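Bedroom and Linen Safety Checklist, with Comments
Kiltby Guest House, Room 18
Inspected in January, late morning

Floor and doorway: OK. The rug by the door has its new backing on and I couldn't get it to slide, though I gave it a good shove with my foot. Door opens all the way.

Smoke alarm: OK. Tested with the button, nice and loud (my apologies to the people across the hall!).

Window latch: Needs attention. It closes, but you have to lift it a little first, and a guest wouldn't know that. I've put it on the Dromow repair list as job 347.

Bedside lamp and cord: OK. Cord runs behind the table now, much better than last time.

Bed and bedding: OK with comments. The pink set is holding up so well, and I do think it makes this a cheerful room on a gray morning. Please smooth it right out to the corners before sign-off and feel along every fold for pins, hair clips and anything else small, even if the bed looks fine from the doorway.

Clothing left on bed: See comments. Go over black knits in good light and check the ribbed bands and seams for lint and stray threads. 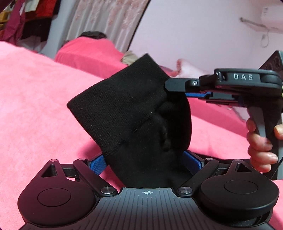
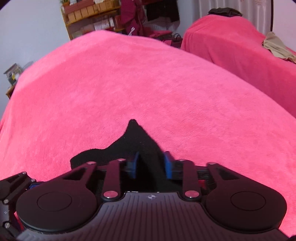
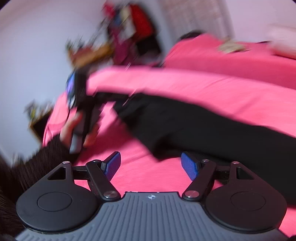
Room 18, pink bedding. First photo: black knit with ribbed band, lint and one pale thread at the seam.

Lint and threads: Minor. Use the roller from the Konon cupboard and snip threads, please don't pull them, or you'll be there all afternoon with a needle.

Laundry bag: OK. Weighed 4 pounds, well under what we ask anybody to carry down the stairs.

Heater clearance: OK. Nothing draped over it, and about 56 inches between it and the bed.

Still open: window latch. I'll look in again when the Dromow job is closed.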